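Setting the table again: community meals at Durkbridge

Published 07/06/2020 in Members' News

For many years the shared lunch at Durkbridge Neighbourhood House has been one of the most regular events in the district. Theda Frerichs has coordinated the meals program throughout that time, and she agreed to speak with us by telephone about its history, its change to home delivery this autumn, and the arrangements now being considered for a return to the dining room.

Ms Frerichs came to the program from hospital catering, where she had worked as a menu supervisor. She describes the move as a large adjustment.

"In a hospital you never see the person eat," she said. "You see a tray go up in the lift and a tray come down again. At Durkbridge the person who didn't like the soup was sitting four metres away from me, and would tell me so."

The lunch began as a winter service for older residents of the Parkach estate. It was intended to run for one season. Attendance in the first weeks was low, and Ms Frerichs recalls that the kitchen had only a domestic stove and a single sink. The program was kept going by a small local grant and by the decision to open it to anyone living in the district, without an age limit or a referral.

"The referral form was the problem," she said. "People will come to lunch. They will not come to be assessed. Once we put the form away, the numbers looked after themselves."

Before the closure, the dining room seated 72 people at a sitting. Guests paid what they could into a tin at the door, and the suggested contribution had remained at two dollars for a long time. Ms Frerichs is firm that the tin should stay unattended.

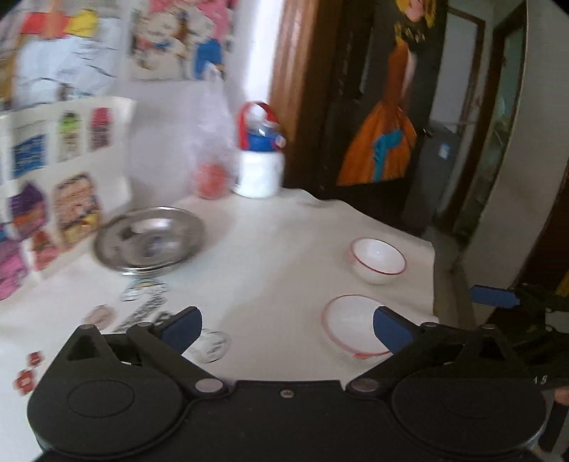

"If somebody is standing over it, it becomes a till," she said. "I have had that discussion with three different managers and I expect to have it again."

Much of the character of the meal, in her view, comes from how it is served. Food is placed on the tables in large dishes and guests help themselves and each other. The practice was introduced by the program's first cook, Reinhold Wegener, who had grown up in a household of nine and did not care for plated service. It also suited the kitchen, which had very little bench space.

"Reinhold's argument was that you have to speak to your neighbour if you want the potatoes," Ms Frerichs said. "We had two men at one table who had lived on the same landing for years and had never exchanged a word. I won't say they became friends. They did begin to pass the potatoes."

Mr Wegener has since retired, but several of his recipes remain in use, among them a barley soup and a baked custard that is still made to his handwritten quantities. The current cook, Cengiz Kahraman, has widened the menu considerably. Lentil dishes, stuffed capsicums and a yoghurt soup are now served as often as roasts, and meat appears less than it once did.

Asked whether the change had been well received, Ms Frerichs paused.

"The yoghurt soup had a difficult first month," she said. "It is now the dish people ring up about."

When public gatherings were restricted, the lunch closed with very little notice. The kitchen changed over to deliveries within the same week, using containers supplied by Schwerdtfeger, the catering wholesaler in the industrial park, and drivers drawn largely from the guests' own families. By May the kitchen was sending out 300 meals a week, a higher number than it had ever served in the dining room.

Ms Frerichs is proud of that work, but she is cautious about what it shows.

"It is a good figure for a report," she said. "We fed more people and we knew less about them. A driver is at the door for a minute. At the table I would notice that someone had stopped taking bread, or that a coat had lost its buttons. You cannot see that from the front step."

To make up some of the difference, the House began a telephone round, with callers ringing each guest on the day after a delivery. Anneliese Thiele, who organises the calls, found that many people preferred to talk about the food before anything else - whether there was too much salt, how a mother or grandmother had made the same dish. These conversations were written down with permission, and a small collection of recipes and recollections is now being typed up for the House library.

The telephone round will continue after reopening. So will deliveries, for those who are unwell or who do not wish to return to a shared room.

The question of when, and how, the dining room might open again took up the second half of our conversation. Under the plan now in draft, the room would hold 40 people at wider spacing, with two sittings in place of one. Guests would be asked to book by telephone. The shared dishes present the greatest difficulty, and Ms Frerichs accepts that meals will have to be served individually for the time being.

"I will do it, and I will do it properly," she said. "But I have asked for it to be written into the plan as a temporary measure, with a date on which we look at it again. Things that are brought in for a good reason have a way of staying on after the reason has gone."

She would also like the tables to be laid as they were before, with cloths and proper crockery. Disposable plates have been suggested and she has declined them.

"Washing up is work, and we have a machine for most of it," she said. "A person who has eaten alone out of a plastic tub since autumn should have a bowl put in front of them."
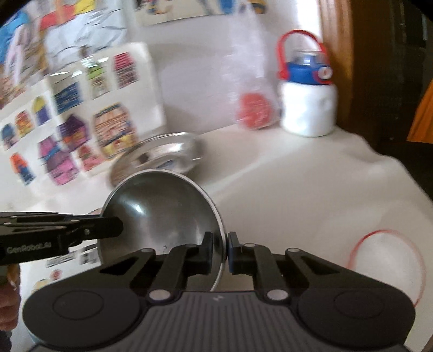
Bookings and enquiries

The meals program at Durkbridge Neighbourhood House continues by delivery until further notice. Residents who would like to receive a meal, or who know of a neighbour who may, are asked to telephone the office on any weekday morning. No referral is required.

Those interested in helping with the telephone round should ask for Anneliese Thiele. Callers are given a short induction and are usually matched with the same guests each week.

A date for the return of the shared lunch will be announced in Members' News once the plan has been approved.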